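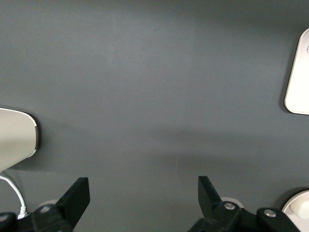 Biologie du développement, notes de cours
Séance 4 : comment une cellule sait où elle se trouve

Bonjour à toutes et à tous. Ces notes reprennent ce que nous avons vu en amphi, avec quelques détours que je n'ai pas eu le temps de faire à l'oral (vous me connaissez, j'avais prévu trois schémas au tableau et nous en avons fait un et demi). Lisez-les avec votre cahier ouvert à côté, et gardez vos questions pour le TD d'octobre, où nous reprendrons tout cela tranquillement avec Treasa Kavanagh.

1. Le problème de départ

Prenez un embryon très jeune. Toutes ses cellules, ou presque, portent le même génome. Pourtant certaines vont former la tête, d'autres l'abdomen, et elles le feront au bon endroit, dans le bon ordre, avec des proportions qui restent remarquablement stables d'un individu à l'autre. Il faut donc que chaque cellule dispose d'une information sur sa position. D'où vient cette information, et sous quelle forme arrive-t-elle ? Voilà toute la séance, et à vrai dire une bonne partie du semestre.

La réponse classique tient dans le mot « morphogène ». On appelle ainsi une substance produite en un point du tissu, qui se répand à partir de là et dont la concentration diminue avec la distance. Une cellule proche de la source en reçoit beaucoup, une cellule éloignée en reçoit peu, et chacune réagit selon la quantité perçue. Retenez bien la deuxième moitié de la définition, car on l'oublie souvent dans les copies : une molécule qui diffuse ne suffit pas, il faut encore que des concentrations différentes entraînent des réponses différentes, et que l'effet soit direct.

2. Le drapeau français

Le modèle le plus enseigné est celui du drapeau français, et je ne cache pas que j'ai toujours un petit plaisir à le présenter ici. Imaginez une rangée de cellules, la source du morphogène étant à gauche. Au-dessus d'un premier seuil, les cellules deviennent bleues. Entre le premier et le second seuil, elles deviennent blanches. En dessous du second, elles deviennent rouges. Un signal qui décroît en pente douce donne ainsi trois territoires aux frontières nettes.

Faites l'exercice sur une feuille quadrillée : tracez une courbe décroissante au-dessus d'une rangée de 20 cellules, placez vos deux seuils où vous voulez, coloriez. Puis recommencez en doublant la production à la source, sans toucher aux seuils. Les frontières se déplacent vers la droite, le territoire bleu s'agrandit, et le rouge peut disparaître complètement si la rangée est courte. C'est exactement le genre de résultat qu'on cherche quand on modifie la dose d'un gène maternel chez la drosophile.

3. Bicoid, l'exemple que vous devez connaître

Chez la drosophile, la mère dépose l'ARN messager de bicoid au pôle antérieur de l'œuf. Après la fécondation, cet ARN est traduit, et la protéine forme un gradient, fort à l'avant, faible à l'arrière. L'embryon est alors un syncytium : les noyaux se divisent dans un cytoplasme commun, sans membranes pour les séparer, ce qui laisse à la protéine la possibilité de passer d'un noyau au voisinage d'un autre. Bicoid est un facteur de transcription, elle agit donc directement sur ses gènes cibles, parmi lesquels hunchback.

Trois observations à savoir raconter dans une copie :

Les embryons issus de mères dépourvues de bicoid fonctionnel n'ont ni tête ni thorax.
Si l'on augmente le nombre de copies du gène chez la mère, le sillon céphalique se forme plus en arrière.
Si l'on injecte de l'ARN bicoid au milieu d'un embryon mutant, des structures de tête peuvent apparaître à cet endroit.

La troisième est la plus parlante, et aussi celle qu'on explique le plus mal. Prenez le temps de dire ce qu'était l'embryon receveur avant l'injection ! Sans cela le lecteur ne peut rien en conclure.

4. Pourquoi un gradient a-t-il cette forme ?

Un mot de calcul, sans frayeur. Si la protéine est produite à une extrémité, diffuse avec un coefficient D et se dégrade à un taux constant k, le profil à l'équilibre est une exponentielle décroissante. Sa longueur caractéristique, notée lambda, vaut la racine carrée de D sur k. Une molécule qui diffuse vite va loin ; une molécule qui se dégrade vite reste près de sa source. Vérifiez les unités vous-mêmes, une fois, avec un crayon : D en micromètres carrés par seconde, k en secondes à la puissance moins un. Vous n'aurez plus jamais besoin d'apprendre la formule.

Attention toutefois, ce calcul suppose que l'équilibre est atteint, or le développement précoce de la drosophile va très vite et la question reste discutée. Je ne vous demanderai pas de trancher.

5. Ce que le modèle simple laisse de côté

Les cellules sont bruyantes. Deux noyaux voisins ne lisent pas tout à fait la même concentration, et pourtant la frontière de hunchback est étonnamment droite. Les gènes cibles se règlent entre eux, par activation et par répression mutuelle, et ce réseau affine ce que le gradient ne fait qu'esquisser. La durée d'exposition compte également : dans le tube neural des vertébrés, la réponse à Sonic hedgehog dépend de la dose reçue et du temps pendant lequel la cellule l'a reçue.

Pour le TD

Relire les parties 2 et 3, refaire le tracé sur papier quadrillé, et calculer lambda pour une molécule dont on quadruple le coefficient de diffusion sans changer k. Apportez vos brouillons, même raturés, Treasa Kavanagh préfère de loin partir de vos essais. Les parties 4 et 5 seront reprises à la séance 5, avec l'inhibition latérale et la voie Notch.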